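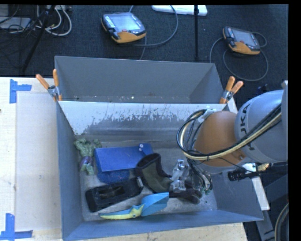
Stollex Opens Bin-Picking Data Collection to Partner Laboratories

Mar 12, 2025

Stollex has completed the first phase of a project to record examples of robot picking from mixed bins and will make the resulting collection available to partner laboratories this month. The collection holds 2,410 recorded picking attempts, each stored with camera images, arm positions, gripper commands and a label giving the outcome.

The work was carried out at the company's manipulation laboratory under the direction of Áine Cronin, head of data programs. It forms part of Dedero, a joint effort between Stollex and the engineering firm Phelan to train a single picking model that can handle household goods it has not met before.

Most picking systems now in commercial use are prepared for a known list of products. The Dedero partners have taken a different starting point. Objects are chosen for variety in shape, surface and stiffness, and they are placed in the bin without any fixed arrangement. Toys, footwear, boxes and molded plastic parts are mixed together, so that the arm must often reach for one item while another rests against it or partly covers it.

"A model learns very little from a bin in which every object is easy to reach," Cronin said. "We asked our operators to leave the difficult arrangements alone and record what the arm did with them. The failed attempts are labeled with the same care as the successful ones."

Of the 2,410 attempts in the first phase, 1,017 are marked as failures. These include picks in which the gripper closed on nothing, picks in which two objects were lifted together, and picks in which an item was dropped before it cleared the wall of the bin. Attempts stopped by an operator are listed under a separate code within the failure group, and the operator's reason is entered as free text.

Two collection methods were used. In the first, an operator guided the arm to the object and chose the moment at which the gripper closed. In the second, an early version of the picking model selected the target and the approach, and the operator stepped in only when a collision appeared likely. Records from the two methods are kept in separate folders and may be used together or apart.

The bins are secured in position for each collection period, and the working surface carries tape marks against which their placement is checked. Lorcan Ó Flaithearta, who leads the laboratory's operations staff, said that this step was added after an early group of recordings had to be withdrawn.

"The bin had moved a short distance over the course of an afternoon, and the camera calibration no longer matched," Ó Flaithearta said. "The individual recordings looked correct. The error became clear only when they were compared with one another. Operators now check the marks at the start of each session and again after every change of objects."

The withdrawn recordings are not part of the release and are not included in the totals given above.

Labeling was completed by staff at Phelan using Zukov, an annotation tool developed for the project. Each attempt was reviewed by two people working separately. Where their labels did not agree, the record was passed to a third reviewer, whose decision is final. The number of reviewers assigned to a record is stored with the label, so that users may exclude disputed cases if they wish.

The object set for the first phase contains 33 items. A written list accompanies the release, giving the weight and outer measurements of each item and a note on whether it bends or changes shape when gripped. Items showing heavy wear during collection were replaced with matching ones, and the date of each replacement is recorded. Partner laboratories may request a packed set on loan if they wish to repeat the trials on their own equipment.

Access is open to laboratories that have signed the Dedero participation agreement. Applicants should name a technical contact and provide a short statement of intended use. The agreement permits research and internal testing. Commercial use requires separate written consent from both Stollex and Phelan, and the recordings may not be passed on to third parties.

A portion of the attempts has been held back from the release for use in evaluation. Laboratories may submit a trained model to Stollex, which will run it against the withheld records and return the results to the named contact. Results will not be published without the consent of the submitting laboratory.

Planning for the second phase is under way. It will add soft packaging and transparent containers, two groups of objects that were left out of the first phase while the depth cameras were being tested. The partners also intend to record longer sequences in which a full bin is emptied one item at a time, with no rearrangement by staff between picks. Questions on the agreement or the release may be sent to the data programs office at Stollex.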